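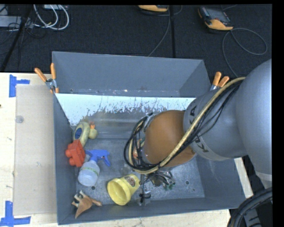
How long should I leave limescale remover on a shower head? Thirty minutes for a light crust, overnight for one that has holes fully blocked, and never overnight if the finish is brass or anything painted.

Quick version for those in a rush, longer notes under it.

## What you need

- white vinegar, the cheap 50p stuff, or citric acid powder
- a freezer bag and an elastic band
- old toothbrush
- a pin or a wooden cocktail stick
- adjustable spanner, and a cloth to wrap round the nut so the chrome doesn't get chewed

## Mixing

Citric acid: 50 g in 800 ml of warm water. Stir till clear. Don't use boiling water, it goes for the rubber nozzles.

Vinegar: straight from the bottle. Smells for a day. Open a window.

Never mix either of them with bleach. Rinse the shower down first if you've used any bleach spray that week.

## Head that comes off

1. Water off at the shower. Mains can stay on.
2. Cloth round the nut, spanner, turn anticlockwise. Should give quite easily.
3. Fish out the little rubber washer and the mesh filter if there is one. Put them somewhere you wont lose them – a saucer, not the edge of the bath.
4. Head face down in a bowl, solution over the top.
5. Thirty minutes, then look. White bits still there, give it another thirty.
6. Toothbrush over the face. Pin through any hole that's still blocked.
7. Rinse under the tap, back to front, until no grit comes out.
8. Washer back in, hand tight, then a quarter turn with the spanner. No more than that.

Mesh filter gets ten minutes in the same bowl. Mine is off a Reltum mixer and it clogs faster than the head does.

## Head that doesn't come off

Fill the freezer bag with 200 ml of solution, push it up over the head so the face is under, elastic band round the neck. Band tends to slip on the round Lorumo ones, so use two.

Leave it, take bag off, run hot water for a minute. Stand back, first spray goes everywhere.

## If it still dribbles

- washer in upside down (done this twice)
- hose kinked or split inside, swap it
- flow restrictor furred up – small plastic disc in the handle end, pulls out with tweezers
- pressure low at the basin taps too, so its not the head at all

## How often

Hard water, every couple of months. Soft water, once a year, I do it in May.

Updated Tue 28 January, added the bit about the filter.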